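**Ticket 178: Verden demo station, notes after the open day visit**

Status: open
Priority: low (I'd say medium, but I was outvoted)
Site: Pirklow, back demo room

**Reported problem**

Visitors at the cloth table were told the Idik software "learns to fold from people." Several asked to see it fold something with no person attached. It couldn't be shown. The playback job quit at step 5 with a timeout, and the screen stayed on the Manninen logo until I pulled the session.

**What I was told before the visit**

- Setup takes 17 minutes. It took 49.
- Either gripper can be swapped without redoing calibration. I haven't seen proof of this.
- The demo "always works after a restart." It did not.

**Log**

9:10 Powered up. Left gripper reported in, right gripper missing from the list.

9:25 Swapped the two cables at the hub. Now the right one showed up and the left one dropped. So it's a port, or the hub, and the grippers are probably fine. The vendor's first answer was to replace the gripper. I'd like that noted.

9:40 Moved both to the spare hub. Both listed. Calibration passed on the second try.

10:30 First group in. Recording by hand ran fine. Playback failed as described.

11:15 Restarted everything, same failure, same step.

1:20 Rolled Idik back one version. Playback got past step 5 and stopped at the next one with no message at all. I don't count that as progress.

**Attachments**

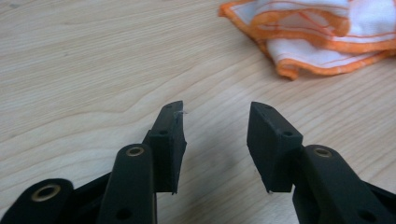
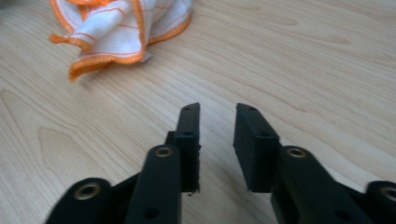
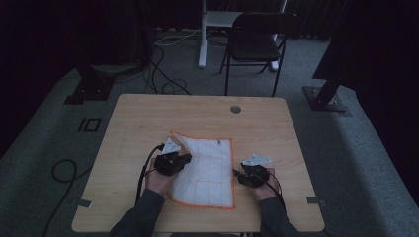 My main doubt is still the playback claim. Recording is the easy half, and the station sheet doesn't say which half a visitor is getting. The vendor's theory is that Idik loses track of plain fabric and times out looking for the edges. I don't buy it. The cloth on our table has an orange hem and a grid of thin orange lines on white, and if the software can't find edges on that, I want to know what it can find them on. They should also explain why the same step failed twice before the rollback and passed after it, on the same fabric.

**Next steps**

1. Vendor to send the full timeout log from their side. Ours stops one line before the error.
2. Bad hub is tagged and on the shelf. Please don't put it back in service.
3. Change the station sheet to say "recording demo" until playback has run start to finish with one of us watching.
4. Leave Idik on the older version for now.

I'm not closing this on a promise of a patch. Last update was 3:45, waiting on the vendor.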